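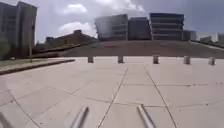 Plaza de Windent, con los bolardos y el talud al fondo.

Foro Prernon > Robots móviles en exterior > Normas y buenas prácticas

Tema: Lista mínima antes de circular en una plaza abierta

pirzada_norte
11 de junio de 2024

Buenas tardes a todos. Pido perdón si mi español suena un poco rígido, lo aprendí de adulto.

En Pirzada estamos escribiendo las reglas internas para nuestro robot Lesavero, que va a recorrer la plaza pavimentada de Windent. Nos han pedido un documento corto, de una página, que el operador pueda leer de pie. Pongo aquí el borrador de los puntos de terreno y les agradezco que lo critiquen.

1. Antes de arrancar, el operador camina el recorrido completo y marca en el plano los bolardos, los bordillos y toda tapa o panel que esté al nivel del suelo. Lo que no está en el plano se trata como obstáculo.
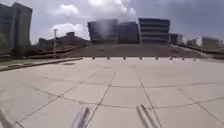 2. La velocidad máxima en la plaza es de 3 km/h. Cerca de los bolardos se baja a la mitad.

3. El robot no cruza la línea de bolardos en modo autónomo. Si tiene que pasar al otro lado, se pasa en modo manual.

4. El botón de parada se prueba al principio de cada turno y se anota en el registro con la hora.

ruedas_y_barro

El punto 3 me parece bien. El 2 no lo veo. Una velocidad fija para toda una plaza es cómoda de escribir, pero luego el operador tiene 200 metros de losa despejada y se desespera. Yo pondría la velocidad en función de la distancia libre que mide el sensor, con un tope.

pirzada_norte

Entiendo el argumento. Mi duda es que una regla que depende del sensor no la puede comprobar una persona desde fuera. Con una velocidad fija, cualquiera que mira sabe si el robot cumple o no cumple.

Emiliano Bravo
(moderador)

Estoy con pirzada_norte en esto. Añadiría un margen lateral para los desniveles. En esa plaza el bordillo va por un lado y los escalones por el otro, y son dos casos distintos: un bordillo que sube lo toca el robot con la rueda, mientras que por unos escalones que suben se puede volcar. Conviene que la regla diga desde qué lado se llega. 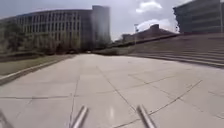

tania_v7

Una pregunta sencilla: ¿quién tiene que llevar el mando de parada si van dos personas con el robot?

Emiliano Bravo
(moderador)

La persona que camina más cerca del robot. La otra mira la pantalla y avisa de viva voz, y las dos acuerdan el cambio antes de pasarse el mando.

ruedas_y_barro

De acuerdo con lo del mando. Sigo pensando que 3 km/h es demasiado poco. Un robot muy lento también molesta, la gente lo rodea por delante.

pirzada_norte

Puedo aceptar un compromiso: tope de 5 km/h en el centro de la plaza y 3 km/h en todo el perímetro. Así sigue siendo fijo y se puede pintar en el plano con dos colores. Lo que no voy a quitar es la revisión del pavimento, porque hay tramos donde las juntas rectas cambian por líneas oscuras en todas las direcciones, con losas de forma irregular. 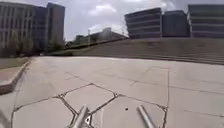

Para esos tramos quiero escribir que el operador revise si hay escalón entre una losa y la otra, y que lo mida con regla, no a ojo. Nuestro límite provisional es de 7 milímetros. Si es más, se marca la zona y se da la vuelta.

ruedas_y_barro

¿Con regla cada día? Eso no lo va a hacer ningún operador. Una vez al mes, y después de heladas.

pirzada_norte

Tiene razón en que cada día es excesivo. Lo cambio por una vez al mes, y desde noviembre cada semana. El tope con dos colores lo dejo en el borrador y subo la versión nueva en este mismo hilo.

Emiliano Bravo
(moderador)

Perfecto. Cuando la suba, ponga por favor el número de versión en el título. El hilo queda abierto.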